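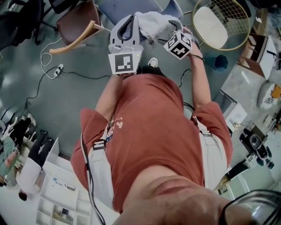 4.2 What the minutes leave out

I'll admit I went into the Vostgate material expecting to be bored. We had 725 pages of council working-group minutes from the Gralteo talks, most of them in that flat summary style where delegations "took note" of things, and my plan was to code them quickly and move on to the interviews. It took me 11 weeks, and I changed the coding scheme twice on the way through (the second version is the one reported in Table 3).

The trouble is that minutes are a negotiated text too. Once I'd lined up the drafts against the adopted versions, I found whole exchanges that had been boiled down to a single line. My favourite is the fisheries session, where the Grestitz delegation spent most of an afternoon objecting to the word "equivalent" and the adopted record says only that "one delegation recalled its position". If you're counting objections, as Section 3 does, that afternoon scores exactly the same as a polite cough from the back row!

So I ended up treating softened wording as a signal in its own right. Where a draft used "opposed" and the final text used "recalled" or "wished to reflect further", I coded the pair as a downgrade. Downgrades cluster heavily in the 6 sessions before the November summit — just when ministers were telling reporters back home that they were holding firm. I don't want to lean on this too hard. Drafting staff changed over that same stretch, and a new note-taker with a gentler vocabulary would leave much the same trace.

Still, I think the pattern is worth taking seriously, mainly for what it says about Hämmerli's model of the two audiences. The model (as I read it, anyway) has negotiators talking tough at home and softly in the room. My files suggest a third place where the tone gets settled, and that's the record itself, usually some days after everyone has flown home. Governments that wanted their defence of a position on paper asked for a correction and generally got one. The smaller delegations rarely asked. Whether that was for lack of staff or lack of interest is something I put to the interviewees, and their answers are taken up in Section 5.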